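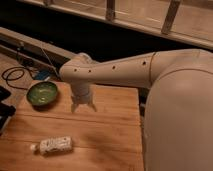
로봇이 이제 집안일을 대신해 줄 수 있나요?

작은 물건 하나를 집어 정해진 자리에 놓는 정도라면 꽤 믿고 맡길 만하지만, 저녁 먹고 난 식탁을 통째로 맡기기에는 아직 이릅니다.

Jomen 식탁 정리 데이터 안내

안녕하세요, 찾아와 주셔서 고맙습니다. 이 글은 Jomen 데이터를 내려받기 전에 한 번쯤 읽어 두시면 좋을 이야기를 모은 것입니다. 조금 길어질 것 같으니 급하신 분은 '폴더 구성'부터 보셔도 괜찮습니다(그래도 '주의할 점'은 꼭 읽어 주세요!).

무엇이 들어 있나요

식탁 위의 그릇이나 병 같은 작은 물건을 로봇 팔로 다루는 작업 기록 708건입니다. 한 건은 길어야 40초이고, 팔의 관절값과 그리퍼 벌림 정도, 고정 카메라 영상, 그리고 짧은 한국어 지시문이 함께 들어 있습니다. 지시문은 "병을 그릇에 넣어 줘"처럼 식구에게 부탁하듯 썼습니다. 처음에는 좌표까지 적은 딱딱한 문장이었는데, Gumaro Bañuelos 님이 부엌에서 누가 그렇게 말하느냐고 하셔서 9월에 전부 고쳐 썼어요. 덕분에 읽는 맛은 좋아졌고, 대신 "저쪽", "거기" 같은 애매한 말도 제법 남아 있습니다.

어디까지 되나요

저희가 Plosow라는 기본 모델을 학습시켜 보니, 서 있는 컵을 옮기는 일은 사람이 지켜보지 않아도 될 만큼 안정적이었습니다. 누워 있는 물건은 이야기가 달라집니다. 옆으로 누운 작은 병은 손가락이 닿는 순간 굴러가기도 하고, 납작하게 붙어 있으면 어느 높이까지 내려가야 할지 모델이 자꾸 망설입니다. 사람이라면 눈도 안 돌리고 집을 물건인데 말이지요.
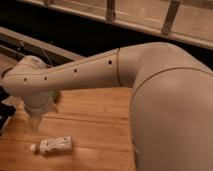

망설임은 대개 내려가기 직전에 생깁니다. 팔이 물건 근처까지는 잘 가 놓고, 거기서 조금 오른쪽, 다시 조금 왼쪽, 이렇게 자리를 고르다가 제한 시간을 다 써 버리는 식이에요. Teodoro Orozco 님은 시간을 넉넉히 주면 해결될 거라고 보셨고, 저는 손목 방향을 먼저 정하게 하는 쪽이 낫다고 생각했습니다. 둘 다 해 봤는데 손목 쪽이 조금 더 나았습니다. 그래도 설거지나 행주질은 시도조차 못 했으니, 가사 로봇이라는 말은 당분간 아껴 두려고 합니다.

폴더 구성

episodes: 작업 기록. 한 건이 폴더 하나입니다.
instructions: 지시문. 고치기 전 문장도 old 폴더에 남겨 두었습니다.
splits: 학습용과 평가용 목록. 평가용에는 학습 때 나오지 않은 물건 12종이 들어갑니다.
tools: 재생 스크립트 Tarnus. 관절값과 영상을 나란히 보여 줍니다.

주의할 점

실패한 기록도 지우지 않았습니다. result 항목이 fail로 되어 있으니 필요 없으시면 걸러 쓰세요. 다만 저희는 실패한 쪽을 들여다보며 배운 것이 훨씬 많아서, 시간이 되시면 몇 건이라도 재생해 보시길 권합니다. 그리고 조명이 따뜻한 색이라 영상이 전체적으로 노란 기운을 띱니다. 색 보정은 일부러 하지 않았습니다. 흰색을 기준으로 물건을 찾는 분들은 이 점을 감안해 주세요.

Maldonado 판(2판)부터는 그리퍼 값의 방향이 바뀌었습니다. 0이 닫힘, 1이 열림입니다. 예전 판으로 학습한 모델을 그대로 이어 쓰시면 물건 앞에서 손을 반대로 움직입니다. 저도 이것 때문에 일요일 하루를 꼬박 날렸습니다.

잘못된 지시문이나 빠진 파일을 발견하시면 기록 번호와 함께 이슈로 남겨 주세요. 답이 조금 늦을 수는 있어도 하나하나 다 읽고 있습니다.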